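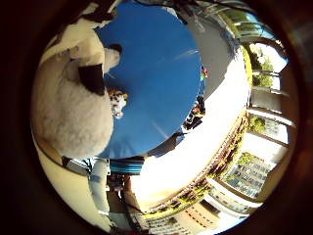 How do you get a big plush toy properly dry after hand washing? The care tag on ours says surface wash only, which I ignored. It's cream-white with fluffy fur and one black patch, and my worry is that the black will bleed into the white if I leave it in direct sun. A neighbor swears by 26 hours on the balcony. Sounds made up to me.
Maya Geagea, Ramside

2 answers

Dorothy Marsden
I doubt the hours mean anything. Squeeze the belly hard, and if it feels cool in the middle it's still wet. I'd worry more about the stuffing than the dye. Rub the black part with a damp white cloth before you do anything else. Turn it every 4 hours and bring it in at night.

inskip_40
tumble dryer on low, mine was fine

Comment from Maya Geagea: Fine how? What size was it? Mine won't go through the dryer door.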